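Small parts drawers keep sticking, and which bits go where?

haberdash_hen
I've got one of those desktop organisers with the little see-through plastic drawers, and I'm after advice before I lose my temper and chuck it. I use it for sewing and general mending: buttons, poppers, hooks and eyes, bobbins, plus the fuses and picture hooks that have crept in over the years. It came second-hand from a car boot in Wesex with no paperwork.

Two problems. Some of the drawers stick halfway, then give all at once and I get buttons down my front. And I can never remember what's in which, so I end up pulling out the lot to find one popper. I counted my shirt buttons the other evening while I was at it and there are 157 of them, all in one drawer, so perhaps I know what's wrong there! Has anyone got a system that they've kept to for longer than a fortnight?

Plallum_Pete
Too full. Take half out.

mendingcorner
Hello! I've got a yellow one on my white work table and I've been through all of this, so I hope some of it helps.

Sticking first. Take each drawer right out, one at a time, and tip the contents into a saucer. Wash it in warm water with a drop of washing-up liquid and let it dry properly, overnight if you can bear it. While it's out, have a good look down the slot with a torch. Mine had a bent pin lying right at the back of one and a lot of fluff in the others (years of it, I was quite ashamed). A dry pastry brush gets it out nicely. Then rub a plain white candle along the bottom edges of the drawer and slide it in and out a few times. Please don't use cooking oil, I did that once and it went gummy and everything smelt of chips.

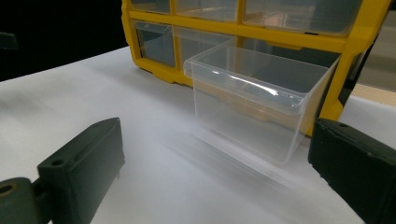 I do mine one drawer at a time, and I put each one back in its own slot before I start on the next. They look as if they'd swap about but on my old Bellamy set they'd each worn a bit differently, and after I'd muddled them two wouldn't shut at all. If you must do several at once, a scrap of masking tape with a number on it, stuck on the drawer and on the matching slot, saves a lot of muttering.

As for what goes where, I keep the things I reach for most at hand height, so buttons and bobbins for me, and anything I touch once a year goes wherever there's room left. The wide drawers get awkward things like zip pulls and buckles. The little ones are best for needles and poppers, which vanish in anything bigger. I'd split your shirt buttons over 3 drawers by colour: white, dark, and everything else. And move the fuses out altogether! Mine live in a jam jar by the meter.

Labels I've gone off. With clear fronts I just drop one of whatever it is right at the front, sewn to a bit of card so it stays put. I've kept that up since August, which is a record in this house.

wobblyshelf
Agree with most of that but not the candle, it picks up dust. I use a soft pencil on the runners, same as you would on a stiff zip. Wipe the spare off with a tissue or you'll have grey fingers and grey thread. Also check the cabinet is standing level. Mine rocked on one corner and the drawers on that side always jammed until I put a felt pad under it. The pads came in a pack of 12 from Cemau and I've used the rest on chairs.

Comments

haberdash_hen: Thank you all! Found a hairgrip wedged at the back of the worst one, no idea how long it had been there. Candle done, buttons split up, fuses evicted.

tinbox: I've got a biscuit tin of buttons from my gran and I like the rummaging.

Plallum_Pete: Told you. Too full.

lacehem: Does the pencil trick mark white cotton? Asking before I try it.

wobblyshelf: It did once, before I started wiping it. Fine now.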